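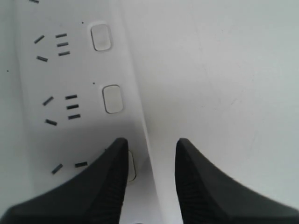 A power strip with a button beside each outlet.

Jadwiga Zawadzka keeps the household energy column at Uvness, and in September she switched her own flat off. "I was paying for things that slept," she tells me over tea.
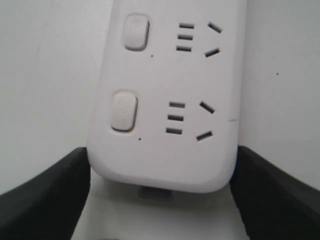
Two sockets, each with its own switch.

She began with the television corner – then the printer, then her neighbour's aquarium.

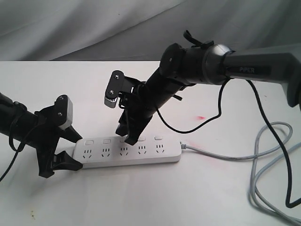 Does she turn off everything at night?
The fridge and the modem stay on, she says, and the rest goes off at ten.

Her readers in Cullinane sent 140 letters. "Most were about kettles."
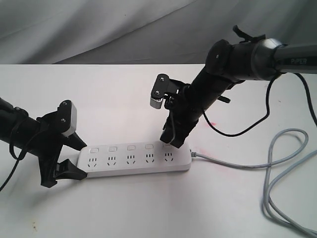

Five outlets and five switches on one white strip.

She will answer them this winter, the angry ones first.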